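A morning at Lalano's open house in Pirkley

I do like an open day where you're allowed to touch things, and the one Lalano put on in Pirkley was very much that sort. You park behind the old seed merchant's, go up an outside stair (mind the third step, it moves), and you're handed a cup of tea and a sticker before anyone's asked what you do for a living. I'd gone along because a friend had been in December and kept going on about it, and because I've been writing about household robots on this blog for ages without ever seeing where the examples come from.

The whole business is about examples. Lalano doesn't write out instructions for how a robot should lift a cloth or pull a drawer. They collect lots and lots of short recordings of people doing those jobs by hand, and then a learning system called Prelleo chews through them and works out its own way of going about it. The day's talk started at 11 and was mercifully short, with a big chart of how many recordings they had for each sort of job. Soft things were at 1,019 when we sat down, and they want 2,000 before they train the next version. Mugs and boxes were miles ahead. Everyone finds mugs easier, apparently, and I can see why now I've had a go at both.

After the talk they split us up into groups of 4 and took us through to the rooms. I'd been expecting benches and bright lights, and what you get is much closer to somebody's spare bedroom, with pictures on the walls and furniture you might have at home. I liked that a lot! The woman showing us round said tidy white tables make for a robot that can only cope with tidy white tables, so they'd stopped bothering with them.

The tool you work with is called the Mok, and it's a two-fingered gripper you hold in your own hands. You do the job with it, the camera on it sees what the fingers are up to, and that becomes one example. No robot arm needed for this part, which surprised a couple of people in my group who'd been looking forward to one.

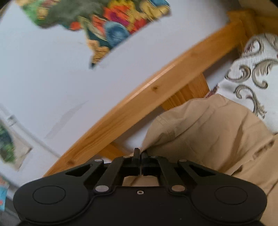

The Mok's fingers on a fold of beige fabric, beside the pine furniture.

Holding it is odd for the first few minutes. You want to twist your wrists and swoop in the way you would with bare hands, and you have to keep reminding yourself that two fingers is all you've got. My first go at picking up cloth was hopeless. I closed too early, got nothing, then pushed down too hard and shoved the whole lot along in front of me. The trick (I was told, after I'd struggled for a bit) is to find a crease that's already there and come at it gently, then wait a beat before you lift. I got it on my fifth or sixth try and was far too pleased with myself.

What I hadn't thought about is that the bad tries matter too. I'd assumed they'd be binned, but they go into a separate pile and somebody marks where each one went wrong – slipped, missed, grabbed two layers instead of one. I asked whether mine would be going in there and got a very diplomatic smile.

The other thing they're fussy about is pace. If you whip the tool about, the background smears and the recording's harder to use, so you're encouraged to move as if you were carrying soup. One chap in our group was brilliant at this and did drawer after drawer without a wobble. I was more of a soup spiller.

We finished up with a long chat over biscuits, mostly people asking when they could have a robot to change the duvet cover. No promises were made. I'd have liked to see Prelleo have a go with what it's learnt so far, but that happens at a different site and isn't open to visitors yet. I've put my name down.

If you fancy it, wear something with sleeves you can push up, and get there early for the parking. The tea is good and the loo is downstairs, through the door that looks like a cupboard.

Recent posts
Two hours in a parcel sorting shed
Do robot mowers mind slopes?
The Pirkley makers' fair, with added rain
My window cleaner bot, one year on
Where to eat near the Lalano building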